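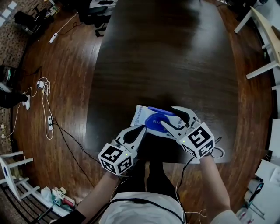 How should a pack of wet wipes with a plastic lid be stored once it has been opened?

Lay it flat with the lid facing up and press the lid down until the rim is seated all the way around. Stored flat, the liquid stays spread through the stack. Stored on end, it drains to the lower side and the wipes at the upper side dry first.

Wet wipes: frequently asked questions
Kostside household help pages
Last revised Jul 16, 2018

These answers cover general-purpose wet wipes in soft film packs, and their use on tables and other finished wooden furniture. They apply to most brands. Where the wording on your own pack differs, follow the pack.

OPENING AND CLOSING

How do I open a new pack without damaging the seal?

Lift the plastic lid from its front edge. Underneath is either a peel-off label or a perforated film panel. Hold the pack flat with one hand and pull the label back slowly with the other. If the panel is perforated, push one corner in and tear along the line. Do not use scissors or a knife. A cut past the perforation runs out under the lid's adhesive and can't be closed again.

Should the inner label be kept?

Keep it if it is resealable. Press it back down before closing the lid. A resealable label under a closed lid gives two barriers, and the pack will last noticeably longer in a heated room. Tear-out panels can be thrown away.

The lid will not click shut. What is wrong?

The usual cause is a corner of wipe caught in the hinge or under the rim. Tuck the leading wipe back below the opening and try again. If the lid still springs open, check for dried lotion along the rim and clean it off with a damp cloth. Press at the front edge, directly over the catch. Pressing on the middle of the lid flexes the plastic and may not engage the catch at all.

The whole lid has come off the film. Can it be glued back?

It can, although the result is rarely airtight. Dry both surfaces and use a strip of wide tape along each side of the lid base. For packs that are more than half full, we suggest moving the wipes to a rigid box with a gasket. Benedikt Mayrhofer, who maintains these pages, uses the Riedl flat box for this. Any shallow food container of similar size will do, provided it is labelled and not returned to kitchen use.

Several wipes come out at once. How can I stop this?

Place one hand flat on the pack beside the lid and pull the wipe upward at a low angle with the other. Pulling straight up lifts the stack against the opening and brings the next wipe along. Near the end of the pack, fold the empty film underneath so that the remaining wipes sit directly under the lid.

USE ON TABLES

Can wet wipes be used on a glossy wooden table?

Many modern clear coats tolerate an occasional wipe. Shellac, wax and oil finishes are less forgiving, and wipes containing alcohol should be kept off them entirely. If you do not know the finish, test on the underside near a leg. Wipe once, let it dry, and look at the spot from a low angle with a light behind it. Dullness or a whitish patch means the product is unsuitable.

Why are there streaks after wiping?

Streaks are residue from the lotion. They show most on dark, glossy tops, especially where light from a window crosses the surface. Follow with a cloth dampened in plain water, then buff with a dry microfibre cloth along the grain. On an oval top, work in straight passes from end to end and finish the rounded rim separately.

Can I leave an open pack on the table?

A closed pack may sit on a finished table during a meal or a job. We advise against leaving it there overnight. Film packs can weep slightly at the end seams, and a ring of lotion under the pack may soften some finishes or lift their colour. Put a tray or coaster underneath if the table is the pack's permanent home.

Do wet wipes disinfect?

Only if the label says so, and only when the surface stays wet for the contact time printed there. General-purpose and baby wipes are sold for cleaning. They remove crumbs, grease and sticky marks, and that is all they should be relied on to do.

My wipes are marked for hands. Are they safe on furniture?

Safe for skin does not mean safe for varnish. Hand wipes often contain moisturizers, which leave a film that attracts dust. Use them for hands and keep a separate cloth for the table.

STORAGE AND SHELF LIFE

How long does an opened pack last?

Look for the open-jar symbol with a number followed by M, meaning months after opening. Write the month you opened it on the film in permanent marker – "May" is enough. If there is no symbol, go by condition: discard wipes that smell sour, show spots or feel slimy.

Can dried-out wipes be re-wetted?

Adding water restores the moisture but dilutes the preservative, so re-wetted wipes should be used the same day. Do not close them back up in the pack. Dry wipes are still serviceable for dusting skirting boards or cleaning shoes.

Where should unopened packs be kept?

In a cupboard, away from radiators and direct sun. Stack them flat, no more than a few high. Heavy stacks press on the lids and can force liquid out through the seams. A car is a poor place in any season, given the heat in summer and freezing in winter.

DISPOSAL

Can wipes go down the toilet?

No. Put them in the household garbage, including those sold as flushable.

Can the pack be recycled?

The film and the lid are usually different plastics. Peel the lid off the empty pack and check your local rules for each part. Brorkport residents should put the film in general waste. Rigid lids are accepted there in the mixed container stream if clean.

CORRECTIONS

An earlier version of this page recommended storing packs upright in a door rack. Mathias Brunner wrote in to point out that this contradicted the first answer, and the advice has been removed. Send other corrections through the Kostside contact form, quoting the question as it appears above.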